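3. Sorting and boxing small pieces

Read this section before you open the Grestby tray inserts. The boxes are sized for one bracelet or one necklace each, and it is easier to decide what goes where while everything is still out in front of you.

3.1 Preparing the surface

1. Choose a surface at least as wide as your outstretched arms. A bed, a rug or a low table will do.
2. Spread a cloth or cover over it and smooth it flat. Pull out any folds with the palm of your hand, working from the middle to the sides.
3. Move pillows, cushions and cords to the edges.
4. Switch on a lamp if you are working in the evening. Light from the side shows up clear and shiny pieces better than a ceiling light.

A striped cover works well. Each stripe can be used as a row, so beads, findings and finished pieces stay apart without extra dishes. Plain dark cloth is better for pearls and other pale beads. 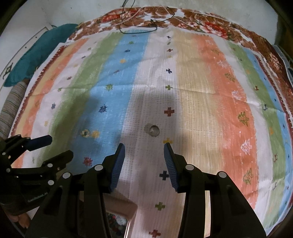
Striped cover laid flat. Clear glass piece on a white stripe, small round metal piece on a blue stripe.

Note: On a printed cover, small beads can be mistaken for part of the pattern. Run your hand lightly over each stripe before you fold the cover away.

Caution: Small parts are a choking hazard. Keep children under 3 and pets out of the room until section 3.4 is complete.

3.2 Sorting

1. Tip out one pouch at a time. A full Starach pouch holds some 30 loose pieces, and two pouches together are hard to keep apart.
2. Put single stones and glass pieces on one stripe.
3. Put rings, nuts, clasps and other metal parts on another. Leave a hand's width between the two.
4. Lay finished bracelets and necklaces at the end nearest you.
5. Set broken items aside in a saucer. Do not box them with the others.

Round glass rolls. If you are working on a mattress, do not sit on it while sorting.

3.3 Boxing a bracelet

1. Open the box and check that the lining lies flat in the corners.
2. Check the bracelet for loose thread. Elastic that shows white between the beads should be restrung first.
3. Hold the bracelet by two opposite sides and lower it in as a loop. Do not coil it twice.
4. Turn any large beads so that they sit on the lining – they should not rest on top of smaller ones.
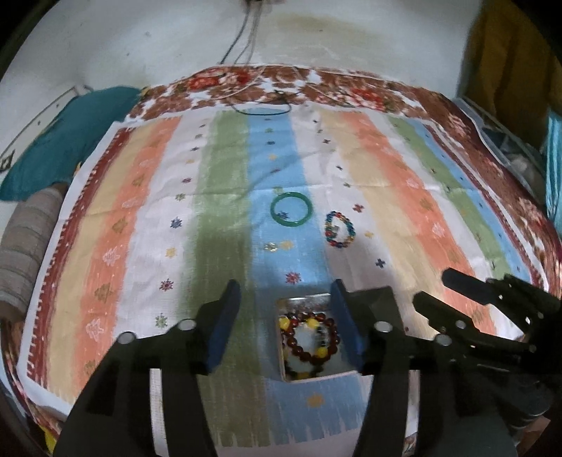 5. Press lightly on the loop with one finger. If it springs up above the sides, use the next box size.
6. Write the label before you close the box. Use pencil on the Lindix labels, as ink takes a long time to dry on them.

Mixed-bead bracelets can share a tray with glass, but keep them away from anything with open hooks.

3.4 Finishing up

1. Count the closed boxes into the tray. The standard tray takes 14.
2. Return loose pieces to their pouches, metal parts first.
3. Lift the cover by all four corners so that anything left behind slides to the middle. Shake it over a bath or a large bowl.
4. Store the tray flat, away from radiators.

If a lining comes away from its box, see 5.2. Replacement linings are sold in the two smaller sizes only.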